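Which Skilari record should I start with?

posted by tapedeck_mum

Hi all! I heard a Skilari song on community radio while I was doing the dishes and had to turn off the tap so I could hear the end of it. The announcer mumbled the title, of course. It was slow, with a brushed drum kit and what sounded like a choir of the same voice stacked up over and over, and then a clarinet came wandering in right at the finish. Gorgeous!

I've had a look and there's a lot more out there than I expected: EPs, a live set, a remix thing. Where do I begin, and does anyone know which song I heard? I mostly listen on headphones on the train, if that matters. I like singers who leave a bit of space around the words.

bassclef_77

Oh you are in for a treat. The clarinet one is "Sindville", I'd put money on it. It's the closing track on the first EP, also called Sindville, and it still makes the hair on my arms stand up. Five songs, no filler, and you can get through the whole lot on a short train ride.

Play it in order if you can. The second song fades straight into the third and shuffle wrecks it (my phone did this to me for weeks before I noticed the setting). After that go to the Abubakari EP, where the drums get bigger and the choruses open right up. Some people find it too shiny after the first one. I love it, especially the title track, with that bass line that keeps arriving a beat later than you think it will! 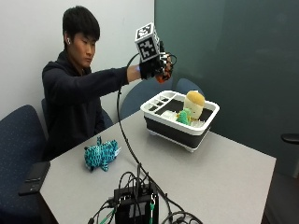
Page last changed in August

The live set I'd save until you know the songs. She stretches "Sindville" out to double its length and changes half the melody, and it's much more fun when you know what she's messing with. The crowd goes dead quiet for the clarinet bit.

Oh, and the colour of the vinyl makes no difference to the sound, whatever the fella at the record fair tells you. Get the plain black one and spend the change on the other EP.

nightbus

sindville ep. then abubakari. skip the remixes

petal_and_wire

Agree with the order above, but I'll stick up for the remixes! Two of them are really good. The Flidimex one strips "Sindville" back to just the stacked voices and a kick drum, and on headphones it's like standing in the middle of the choir. The other one worth your time is the slow version of "Abubakari". The rest I could take or leave.

If you're buying downloads, check the track lengths first. There's a radio edit of "Sindville" going around that chops 69 seconds off the end, and that's all of the clarinet. I bought it by mistake and was properly cranky. The full version is the one on the EP.

Come back and tell us what you think once you've heard the lot, I'm jealous you get to hear it fresh!

tapedeck_mum

It WAS "Sindville"! Thank you! Shuffle is off and I'm up to song three.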